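In praise of the hand-me-down

My cousin's first baby arrived in February, and within a week there were 4 bin bags of clothes in her hallway. She hadn't bought a single thing in them. Vests, sleepsuits, a cardigan with ducks for buttons, all of it passed along from houses up and down the street, and I have rarely been so cheered up by a pile of laundry!

I love hand-me-downs. I grew up in them, as the youngest of the cousins, and I still think a jumper is better for having been somewhere before it got to you. Baby clothes are the best case of all. A newborn can be out of the smallest size in weeks, long before anything has had a chance to wear out, and then what? Into the loft it goes, waiting for a brother or sister who may never turn up. Far better to send it round the corner while somebody needs it tonight.

In Meduvlow, where I live now, the passing on happens mostly by doorstep. You put a bag out, you send a message, it's gone by teatime. There's a striped hat that has been through 11 babies (the mums have written initials inside the brim, and they've nearly run out of brim). You can't buy that. You can buy a very nice hat, but it won't have Osian Llewellyn's initials in it, and he's at secondary school now and mortified.

People do worry about seeming mean, or about handing over something with a faint carrot stain on the front. Please don't! Wash it, fold it, pass it on. The carrot is part of the service.
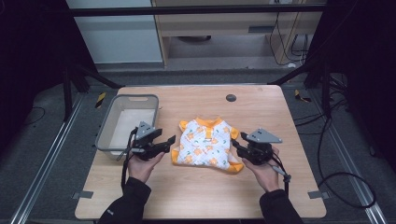
Vimala Pai wrote to me that the giving is easy and it's the taking she struggled with: she felt she was being looked after, and didn't like it, until the second baby, when she was too tired to mind. I think she's right, and I'd say it goes on being true well past babies. Letting a neighbour give you something is a kindness to the neighbour too. I had to learn that over a winter coat, which I'm wearing as I type, and the pockets are enormous.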